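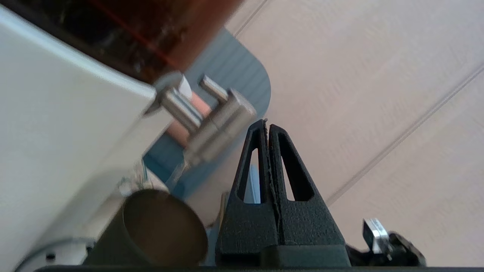 Can you make good iced tea for a crowd without it turning bitter or cloudy?
Sure you can, and the easiest way is to brew it cold, overnight, and leave the kettle out of it completely.

We've had so many notes about the tea at the October open house that it gets its own item this month. I am delighted, because I could talk about this all day! Cold brewing takes almost no work. You put loose tea in cold water, you put the lid on, you go to bed. In the morning it's smooth and deep in color and it hardly needs sugar, even for people who grew up on the sweet stuff.

My usual batch is 5 quarts, which fills the big glass jar from Castellanos with a little room left for stirring. For that I use some 50 grams of black tea. If you don't own a scale, a heaped tablespoon per quart is a bit less than that but still makes a very nice drink, and you can always add a spoonful more next time. Eight hours in the fridge suits most black teas. Green tea is ready sooner, so start tasting at four.
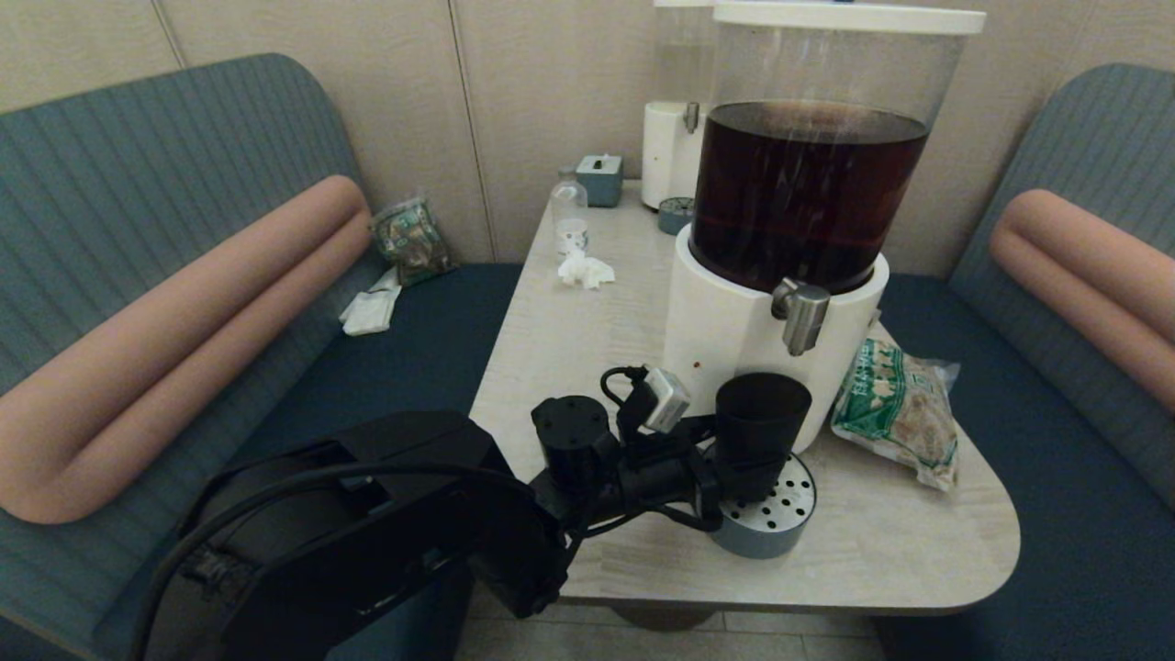
Straining is the part people rush. Pour it through a fine sieve first, then again through a clean cotton cloth, and don't squeeze the leaves at the end (I know, it's tempting, there's so much tea in there!). Squeezing pushes out the fine dust and leaves that chalky feeling on your tongue. If you'd like lemon, put slices out in a bowl and let people add their own. Lemon left sitting in the tea overnight takes over, and the rind goes bitter.

A few of you asked which tea we poured in October. It was the Vundeo breakfast blend for the first batch and a plain Ceylon for the second. The Ceylon went faster, and I have to say it's my favorite of the two — bright, a little like orange peel, and lovely with a sprig of mint. Hibiscus works cold as well, though I'd give it the full night and then thin it with water until it stops making your eyes cross.

Do drink it up quickly. Cold tea has never been boiled, so it should stay in the fridge and be finished in two days. Wash the jar with hot soapy water between batches, and take the tap apart if it has one, including the little rubber washer. A bottle brush from the Derent Street hardware store fits nicely up the spout.

Next month I'm trying a roasted barley brew, which has no caffeine and smells like toast. If you have a barley you like, drop a note in the box by the door and tell me how long you steep it.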